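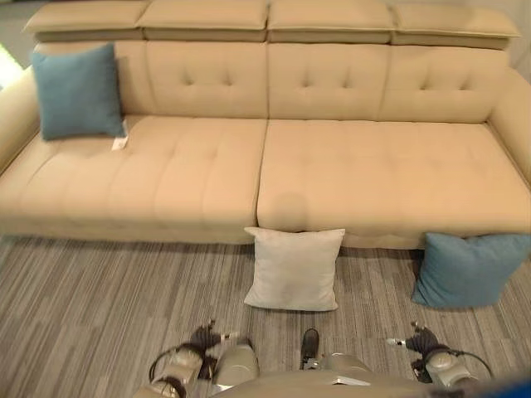
Tidying a couch is the chore people ask me about most, so that's the one we picked for the first public release of our teaching kit. I'm Ntombi Mabaso, I run the training side at Gakmont, and starting today anyone who builds with the Wulard two-armed robot can download Cellov, our software for showing it a job by remote control. You put on the headset, take hold of the two hand controllers, and the grippers go where your hands go. A run can start with one teal pillow up on the sofa and the other two down on the floor leaning against the front of it, and your job is to drive the arms until all three are sitting where you want them (harder than it sounds the first time, I dropped plenty!).

Cellov saves the whole run: both arms, the grippers, the head camera. Do it again with the pillows in different spots, and then again. For the pillow task we recorded 26 hours of people at the controls, and all of it comes with the download. So do 11 shorter household tasks, from folding hand towels to putting shoes on a rack.

My favorite new thing is hand-over-hand mode. If remote driving isn't for you, you can stand beside the robot, grab it by the wrists and just walk it through the motion. Our new operators picked that up in nearly 30 minutes, and I love watching them get it!

Cellov is free for schools and hobby builders. Companies can try it until March, and after that it's a yearly license through our sales partner, Jiang. Write to the Gakmont press desk if you'd like to come drive the robot yourself.

23 shares | 11 comments

Recent releases
Gakmont opens second operator room
Wulard grippers get softer fingertips
Jiang to handle Cellov licensing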